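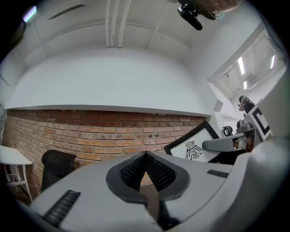
The brick wall and plastered soffit in the ground floor room, with the pipe runs on the ceiling above.

Ground floor room: soffit and pipework

The new soffit over the brick wall was signed off on Tuesday. Gamano's plasterers gave it two coats and a mist coat of white. The lower edge sits directly on the top course, with no bead or trim at the joint. Hairline cracks along that line should be reported to Cosimo Fiore and left unfilled until the plaster has dried out.

The brickwork has not been painted or sealed. De Haan repointed it in a pale lime mortar and replaced 5 bricks from salvage. Please do not drill into the faces. Fixings go in the mortar joints only, to a maximum load agreed with the office.

The three parallel pipes that come across the ceiling to the soffit stay exposed for access, as does the single pipe to their right. All are finished white to match the ceiling. Nothing is to be hung from them, cables included.

Final cost was £1,042 against a budget of £1,000. The difference is the extra pointing. Cauã Sales has the invoices and the paint reference.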